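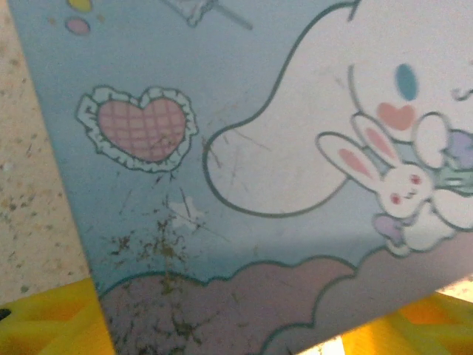

**Gestine Residents' Association**
**Minutes of the Regular Meeting, Friday, July 12, 2019**

Chair: Remedios Mercado
Minutes: Rianne Aerts

**1. Minutes of the previous meeting**
The minutes of the March meeting were approved with one correction. Under item 4, "Pandine Lane" should read "Pandine Court."

**2. Parking on Zukow Street**
The Chair reported that the city has received the association's letter asking for a two-hour limit between the pharmacy and the corner. A reply is expected before the next meeting. Members living at the north end asked that resident permits be included in any plan – the letter did not mention them. Ms. Aerts will send a follow-up.

**3. Storm drain repairs**
The drain behind 616 Zukow Street has been cleared. The grate is still loose. The contractor, Cabanatuan Paving, has quoted $770 to reset it and patch the surrounding asphalt. Approved, 16 in favor and 2 opposed. The members opposed asked that their view be recorded, namely that the grate is the responsibility of the city.

**4. Hedge height**
Discussion of the proposed rule on front hedges was continued from March. Several members felt that the wording "reasonable height" was too loose to apply. The item was tabled until revised wording is available.

**5. Other business**
A member asked whether the meeting could begin half an hour later in the fall. The Chair will ask about use of the hall.

The meeting was adjourned at 8:40 p.m.

Respectfully submitted,
Rianne Aerts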